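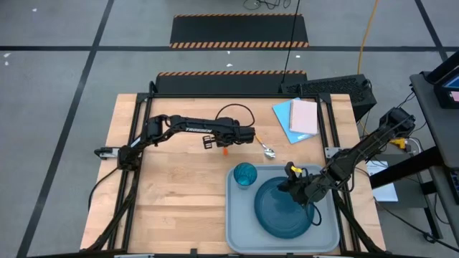 **Niloufar Shokri**

Henrike Hagedorn has been setting tables for other people's children for most of her working life, and she has opinions about plates. I went to see her in February because my sister swears by her little supper classes in Wendon, and because I have a four-year-old who eats standing up.

"Start with the tray," she told me before I'd even got my coat off. "Everybody buys the plate first and then wonders where the cup goes."

She likes a tray with rounded corners and a lip, light gray if you can get it, with one big round plate filling most of it and the cup tucked in a corner. Teal for both is fine. Matching is fine! I had been worried about matching (I worry about all sorts of things), but she says kids find their own cup faster when it goes with the plate.

The spoon is where we got stuck for a good twenty minutes. Hers has a metal bowl and an orange handle, and she lays it straight on the wood, outside the tray. I asked whether it shouldn't be next to the plate.

"Why? They have to reach for it," she said. "Reaching is part of supper – let them reach."

I also asked about the notebooks, a light blue one with a pink spiral one on top, up in the far corner of the table. Henrike laughed at me. She has 52 families on her list and she writes down what every child will and won't touch, so the notebooks come to the table too. "The blue one is for food. The pink one is for things parents say when they think I've stopped listening."

She wouldn't let me read the pink one.

As for the tabletop, she is a butcher-block person through and through. She loves the pale strips, she loves that you can sand them, and she doesn't bother with a tablecloth. "A cloth is a handle," she said. "A toddler sees a handle, and there goes your soup."

Her classes run 60 minutes, starting at half past four, and by the end the children carry their own trays back. I asked what happens when one gets dropped.

"Then we wipe the floor," she said, and went to put the kettle on.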